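Course project report, Manipulation Software Lab
14 October 2019
Florencio Villanueva and Aleksandra Laskowska

Finding the bottle again: a search behavior for a wrist camera

1. What we set out to do

The assignment was to write software that gets an arm to a water bottle and closes the gripper on it. We picked the topic in June, when it sounded short. Our planner, Wan, could already produce a path to any point you gave it. The missing part was a point worth giving it.

Our first version used a fixed camera and a transform we had measured by hand with great confidence. It was good enough to bring the fingers near a bottle and poor enough to push it over. So we moved the fine work to the wrist camera, where an error in the base transform matters less the closer you get.

The code has three parts. Ludus is the state machine. Zisex is the detector, named by Florencio during a long build and never renamed. Wan plans the motions between them.

2. Detection

Clear plastic is a bad thing to detect. Zisex v1 looked for bottle outlines in the gray image and found them in bottles, in shadows, and in one case in a table edge. Version 2 gives up on the plastic and looks for the label, a large patch of dark green that holds still in color space. Once it has the patch it follows the label's long axis down to the base and reports the contact point with the table.

We labeled 1256 wrist images by hand and kept 628 of them for testing, which our instructor called generous and we called being tired of training runs.

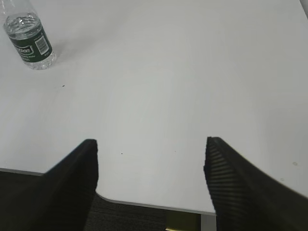 The label rule has one obvious hole. Anything else green and big enough becomes a bottle. We added a check that the patch must lie inside the table mask, and that removed most of the strange grasps. The table mask itself is a brightness threshold with a hull around it. It works because the table is white, and we make no claims about other tables.

3. Search

The harder problem is a bottle that is only partly in view. Version 1 of Ludus treated a partial patch as no patch, went back to the start of its sweep, and swept past the bottle again. Left alone, it would do this for as long as we were willing to watch.

Version 2 keeps the partial patch and asks which image border it touches. The wrist then steps toward that border and looks again. If the patch grows, keep going. If it shrinks, halve the step and reverse. Aleksandra wrote this in an afternoon, after we had spent two weeks on a probability map that is still in the repository under "old".
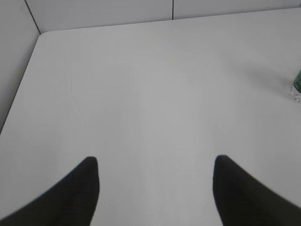
Figure 2. Wrist view with only a sliver of green at the right border, the case that version 1 threw away.

The step limit is 9. After that Ludus reports failure and parks the arm. We chose the number by raising it until our patience ran out, then writing down where it was.

4. Approach and timing

When the full label is visible, Wan plans to a pre-grasp pose beside the bottle with the fingers open and level with the table. The last stretch is a straight line at low speed. Planning gets a budget of 2000 ms and used almost none of it on the straight part, but the sweep poses near the joint limits could eat the whole thing. We cache those now.

One bug deserves its own paragraph. For several days the gripper stopped short of every bottle by the same amount. We recalibrated the camera twice. The offset was the finger length, subtracted once in Ludus and once more in Wan – each of us had been careful.

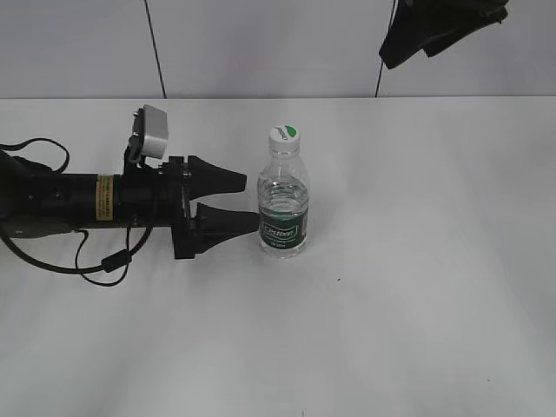 5. What is left

The contact point estimate drifts when the label is seen at a steep slant, and the fix is probably to use two views and average. The table mask should be learned or at least measured. Zisex should get a second cue, such as the cap, so that a bottle turned label-away has some chance.

The configuration files are in the Stestovley folder of the course repository, along with a readme that was correct when we wrote it. Run the calibration script before the state machine. Ludus will start without it and will look very sure of itself.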